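4.3 Running the two-handed insertion trials

This section covers the comparison of the Qin grasp planner against the fixed-grasp baseline. Complete the arm homing in 4.1 and the head camera check in 4.2 first.

1. Place the work board lengthwise on the table, near edge towards the operator.

2. Set out the parts according to the layout sheet for the trial. Frames and cylinders lie parallel to one another.

3. Draw the curtain behind the table fully closed. Gaps in the backdrop upset the depth estimate at the far end of the board.

4. Move both arms to the ready pose. The hands should sit over the far end of the board without touching each other or the parts.

CAUTION: Keep clear of the table while the arms are enabled. Check that no cable can catch on a forearm or on the table edge before each block.

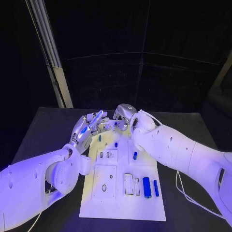 5. Start the Joseo recorder, wait for the ready tone, then start the trial script. Each block has 40 trials, with the planner and the baseline in mixed order.

6. If a part is dropped on the board, let the script continue. If it leaves the board, press Pause, put it back and mark the trial as void.

7. After 15 trials, pause and repeat the camera check. A shift of more than 7 pixels at any corner of the board means the block must be restarted.

Note: Do not change the lighting during a block. The segmentation model was trained under one setting and has not been tested under others.

Results to date: in 136 valid trials, most planner failures came in the regrasp between hands, before the part reached its slot. The baseline failed mainly at final alignment. Fatima Moodley holds the trial logs. Send voided trials to Houshang Babaei with the block number and the reason.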